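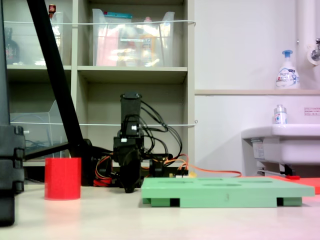 I finally walked the whole Hemberg loop! All 19 miles of it, in one go, with a sandwich in each coat pocket and the wrong socks.

I'd been putting it off since March, when I got as far as the Stimley turnoff and went home in the rain. This time the weather held. The first part out of Dreven is all farm lanes and it goes by fast, and then you hit the climb, more than 2000 feet of it if you add up every bump (my knees did). But oh, the top! You come out of the trees and there's just grass and wind and the reservoir way down below you, and I stood there grinning like a kid.

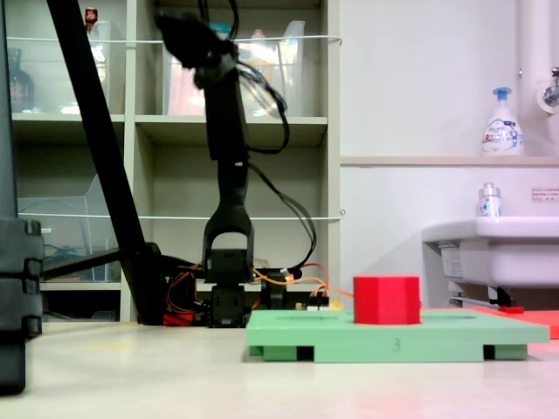
The way down is steeper than the map lets on, so bring poles if you have them. I went slowly and ate the second sandwich on a stile. After that it's a long flat stretch by the creek, and I loved it, even with tired feet. Herons! Blackberries too, mostly past it, but I found a few good ones on the sunny side.

Parking in Dreven is free on weekends. The 227 bus also stops by the church, and I'm taking it next time so I can have a beer at the end. I want to try the loop the other way around, with better socks.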